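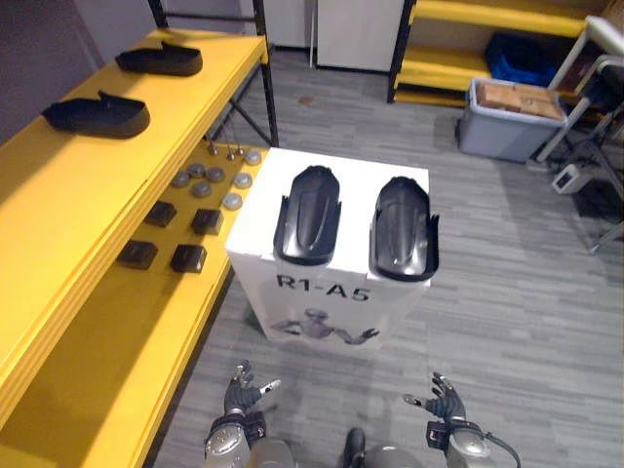 Two black shell pieces on a box marked R1-A5, with yellow shelving to the left.

FOR IMMEDIATE RELEASE
July 1, 2020

Ok-hee Ji to run for Latolwood city council in District 2 special election

LATOLWOOD – Ok-hee Ji has entered the race for the District 2 seat on the Latolwood city council. The seat has been vacant since April, when Chae-won Won resigned to take a job in Stivstead.

Ji filed her nomination papers at City Hall on Wednesday morning. She turned in 656 signatures from registered voters in the district. The filing requirement is 324.
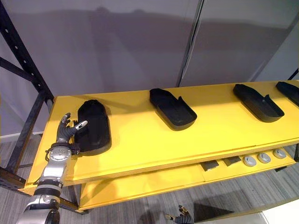
Background

Ji has lived in Latolwood since 2000 and served two terms on the city planning board. She voted against the Farkach rezoning both times it came before the board, and she says the road plan for that site should go back to the council before any permits are issued.

"People on the east side have asked for a second bus route for years," Ji said. "I want that on the agenda at the first meeting after the election." 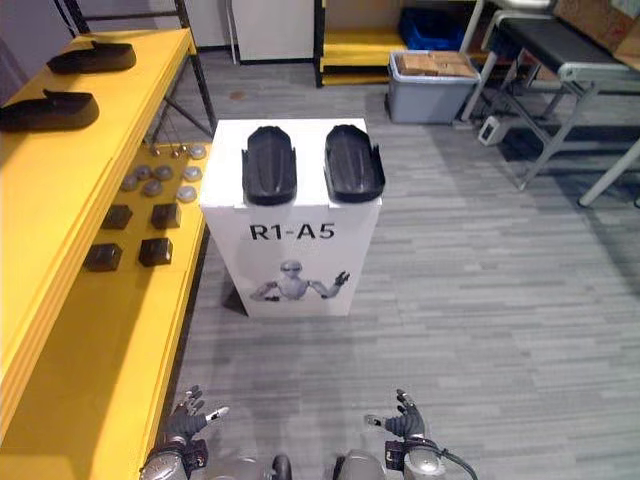 Her other priorities are longer library hours, a public list of city contracts, and repairs to the Farkach Road bridge – closed to trucks since last winter. She has said she will not accept donations of more than $100 from any one donor.

Won has endorsed Ji. "She reads the whole packet before she votes," Won said. "The district needs that."

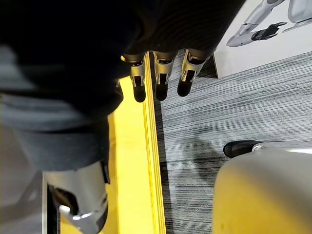

Two other candidates have picked up papers but have not yet filed. The winner will serve the rest of Won's term.

Contact: Ji for Latolwood, press desk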